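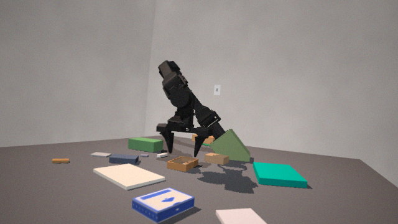
Dunora hand grain mill with flywheel

Article number: DU 127
Price: CHF 1100 incl. VAT, delivery not included
Availability: on order, next series leaves the workshop in April

Overview | Technical data | Using the mill | Care | Accessories | Spare parts | Questions

The Dunora is a stone mill for the household, driven by hand with a large flywheel. It makes flour from wheat, spelt, rye, barley, rice and buckwheat, and it can be set so coarse that it only breaks the grain for porridge. We have built it at Hiltwood since the year Meinrad Lüthi took over the workshop from his uncle, and the basic construction has remained the same. What has changed are the bearings, the adjusting screw and the shape of the hopper.

We recommend this mill to families who bake one or two times a week. For a person who only wishes to crush some linseed for breakfast it is too large and too heavy, and we would advise the small Jin instead (see under Accessories, where it is listed as a second mill).

How it is built

The body is made of solid beech, joined with dovetails and oiled on the outside. Inside, where the flour passes, the wood is left untreated. The stones have a diameter of 127 mm. They are made from corundum in a ceramic binding, the same mixture for both stones, and they sit horizontally. The lower stone is fixed and the upper stone turns.

The flywheel is cast iron and runs on two closed ball bearings. It has a handle of pear wood which turns freely on its pin, so the hand does not rub. The wheel can be mounted on the left or on the right side. Please tell us with your order which side you prefer. You can change it later by yourself with the key that is delivered, but it takes half an hour and a second person is useful for holding the wheel.

The fineness is set with a brass screw below the hopper. The screw has no steps. There is a scale with marks on it, and most customers put a small pencil line where their usual flour is. We find this a good habit.

Technical data

Stone diameter: 127 mm
Hopper content: 1000 g wheat
Body: solid beech, oiled outside
Flywheel: cast iron, powder-coated in black or moss green
Handle: pear wood
Bearings: closed, free of maintenance
Fastening: two clamps or four screws (both included)
Suitable worktop thickness: 20 to 60 mm
Guarantee: 5 years on the body and the bearings, see below for the stones

Before you order

Please measure your worktop first. The mill needs a stable place, and the flywheel must be able to pass in front of the edge. An old kitchen table with thin legs is in our experience not stable enough, also when the top itself is thick. The table begins to walk. A workbench is ideal. A kitchen island works well if it is screwed to the floor.

On stone and glass worktops you can use the clamps only with the cork plates. These are in the box. Tighten the clamps by hand and check them again after the first kilogram of grain.

The handle is at its highest point a little above the shoulder of a sitting adult, if the mill stands at normal table height. Most people mill standing. Children like to turn the wheel very much, and they can do it with an adult beside them. The wheel has a lot of force when it is once in movement, and it goes on turning for some moments after you let go of the handle. Keep scarves and long hair away.

Using the mill

Fill the hopper with clean, dry grain. Put a bowl under the outlet. Bring the wheel slowly into movement before you open the slide, and only then let the grain run in. When you start with grain already between the stones, the first turn is hard work and it puts a strain on the pin.

Turn evenly. One turn per second is a good speed for wheat. Faster turning does not give you much more flour and you will be tired earlier.

For fine flour we suggest to mill two times: first on a middle setting, then on the fine one. The flour stays cooler this way and the arm is thankful. For bread dough one pass is normally enough.

The stones may touch each other only when the mill is running and grain is coming. If you hear a bright, singing noise, open the screw a little. A short contact does no harm.

Which grain is suitable

Wheat, spelt, rye, barley, oats without husk, rice, millet, buckwheat, dry maize (popping maize is too hard, please use the flat kinds). Dry chickpeas can be milled when they are broken first on the coarse setting.

Not suitable are linseed, sesame, poppy seed, nuts, coffee and everything else with much oil. The oil closes the pores of the stone. If it has happened by mistake, mill two handfuls of dry rice on a coarse setting, and repeat until the rice flour comes out white and without smell. In most cases the stones do not need to be taken out.

Also moist grain will smear. You can test it in a simple way: put a few grains on a hard surface and press them with a spoon. Dry grain cracks, moist grain becomes flat. Moist grain can be spread on a baking tray and left in a warm room over night.

Care

The mill needs little care. Brush out the outlet with the small brush after each use. Once in a month, or when you change from rye to a light flour, open the hopper, take out the upper stone and brush both stones dry. Never wash the stones and never put any part in the dishwasher.

The outside can be wiped with a slightly moist cloth. Once a year the beech is happy about a thin layer of linseed oil or walnut oil. Use a very small quantity, wait one hour, and rub off what the wood did not take. Let the cloth dry outside, hanging open and not folded together, as cloths with linseed oil can catch fire by themselves.

If the mill is not used for some time, for example in the summer holidays, empty the hopper completely and leave the slide open. Flour moths find also very small rests.

Accessories

Skatard floor stand
A stand from oak with three legs, for kitchens where no worktop is suitable. The mill is screwed directly on it. The stand weighs enough that it does not move on a wooden floor; for tiles there are rubber feet. Can be ordered together with the mill or later.

Flour drawer
Replaces the bowl. Beech, with a front that fits to the body. Not possible together with the large outlet for flakes.

Sieve set
Two sieves in a round wooden frame, one fine and one middle. For those who want a lighter flour for cakes.

Jin small mill
Our mill for one or two persons, with a crank in place of the flywheel and with steel cones. It takes linseed, poppy seed and spices. Some customers have both, and we give a reduction when they are ordered together. Please ask.

Spare parts

All parts can be ordered separately, also for mills from the older series with the square hopper. We need the number which is burned into the wood under the base. If you cannot read it any more, a photo of the underside is enough.

Stones last many years in a household. They are covered by the guarantee for breaks and cracks, but not for normal wear and not for damage from small pebbles in the grain. We can sharpen worn stones in the workshop. Send them to us well packed, each stone in its own paper, and Rahel Fuchs will tell you by telephone if sharpening is still worth it.

Questions we receive often

Is the mill loud?
It is quieter than an electric one. You hear the grain and a low rumbling. In a flat with neighbours below, the cork plates help also on wood.

How long must I turn for one bread?
This depends on the setting and on the person. Meinrad Lüthi needs less than ten minutes for the flour of a one-kilo loaf. A beginner should plan the double.

Can a motor be added later?
No. The bearings and the axle are made for the speed of the hand. We are asked for it every winter, and the answer will stay the same.

Do you deliver outside Switzerland?
Yes, to Austria, Germany, France and Italy. The flywheel travels in its own box and may arrive one day later – or earlier – than the mill.

Can I try it before?
You are welcome in the workshop on weekday afternoons, please call first. Bring your own grain if you like, and take the flour home.

Order

By telephone or with the form. Please write the side of the flywheel, the colour, and the thickness of your worktop. You receive a confirmation with the delivery week. Payment is by invoice, within 30 days after the mill has arrived.

Page last changed: Mar 13, 2025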